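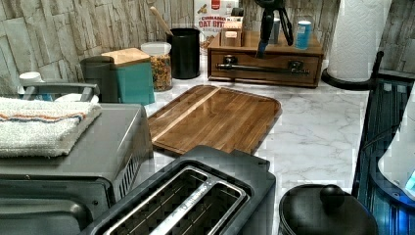
The cutting board, next to the toaster.

I gave up buying bread in February and I'm now far enough along to write down what I've learned. A few people asked after I mentioned it in the post on the garden fence, and it's easier to answer in one place.

The reason was money to begin with. The rye loaf I like from Vasiliu went up again over the winter and I was buying two a week. I still think it's a good loaf and I still get one when my sister visits. But I had flour in the cupboard and an oven that works, so I thought I'd try it for a month.

The first loaf was bad. I used a recipe off the back of the flour bag, kneaded it for as long as it said, and put it in a kitchen that was 62 degrees or so at the time, because we keep the heat down. It never rose properly. I baked it anyway and we ate it as croutons for most of that week.

After that I borrowed a book from Vibeke Hjaltested, who lives two streets over and has been baking for her family since before I moved here. It's a plain book with no photographs. The main thing I took from it was to go by weight. I had been scooping flour with a cup, and when I finally put those cups on a scale they were different every time. So I bought a scale. Mine is a Flekero, the cheap one, and it does the job apart from switching itself off if you pour too slowly.

What I make now is one loaf, the same every time. 624 grams of dough in total, which fits my tin with a little room to spare. Mostly white bread flour, with a couple of spoonfuls of rye for taste. Salt, water, a small amount of dry yeast. I mix it after supper, leave it in a covered bowl overnight, shape it when I get up and bake it before lunch. There is hardly any kneading. I fold it over itself a few times before bed and that's it.

The overnight rise was the change that mattered most for me. The slow dough puts up with a cold kitchen, and the bread tastes of something. The fast version always tasted like the inside of a hamburger bun. It does mean thinking about tomorrow's bread at eight in the evening, and I forget fairly often. On those days we have oatmeal.

Baking time took a while to get right. The book says 35 minutes. In my oven that gives you a pale loaf with a gummy line along the bottom. I went up a few minutes at a time and stopped at 46, and I take it out of the tin for the last part so the sides get some color. Your oven will be different. Mine runs cool, and I only found that out when Florian Hoarau from work lent me his oven thermometer. I had been blaming the yeast.

Slicing is its own subject. I wait until the loaf is fully cool, which takes longer than you want it to. If I cut it warm, the knife drags and the slices come out shaped like doorstops. I have a long serrated knife that was my mother's, and I turn the loaf on its side and cut through the bottom crust. That gives straighter slices than coming down from the top. They still aren't even, and a thick one will get stuck in the toaster if I'm not paying attention. I've learned to save the fat end of the loaf for soup.

For keeping, I tried a plastic bag, a paper bag and a bread tin with a lid. Plastic made the crust soft by the next morning. Paper dried the whole thing out in two days. The tin is the best of them. Anything left after the third day gets sliced and frozen, and frozen slices go straight into the toaster without thawing.

On cost, I kept the receipts for 11 weeks. Flour, salt and yeast come to 70 cents a loaf where I live. I haven't added in the electricity and I don't intend to work it out. Even with the scale and a new tin I was ahead by the end of spring.

Things that haven't worked: whole wheat, which came out like a brick both times, and a raisin loaf where all the raisins sank. Vibeke says to cut back on the water when adding fruit. I'd have thought the opposite for the whole wheat, so I'll try that one with more. I also made rolls for a potluck and they were fine, but it was a lot of shaping for something that was gone in five minutes.

I haven't started a sourdough and I'm not sure I want to. It sounds like having to feed another animal, and we already have the cat. Florian has offered me some of his starter in a jar. I said I'd think about it after we get back from the lake.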